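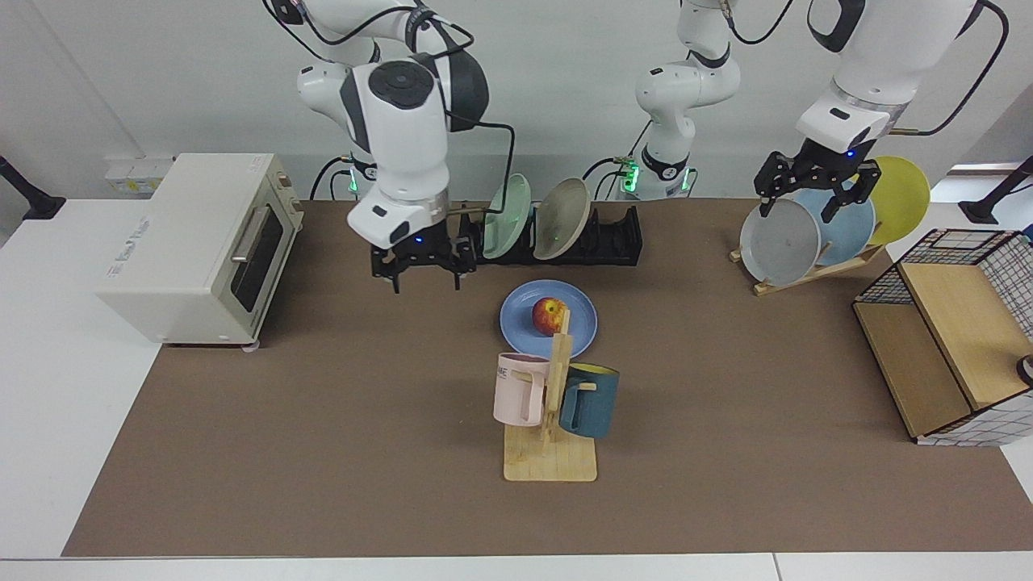 Club players string too tight. The Kesico frame I use is marked for 15 to 30 kg, and most shops pick a number near the top because customers ask for control. At 30 the string bed barely gives, and an average swing cannot use it.

I would start at the low end and go up one kilo per restring. Depth becomes harder to judge for a week or two - then the swing adjusts. Polyester should go lower still.

Eretti prints a suggested tension by playing level on its string packets. Other makers should copy that. A bare range on the frame tells a beginner very little.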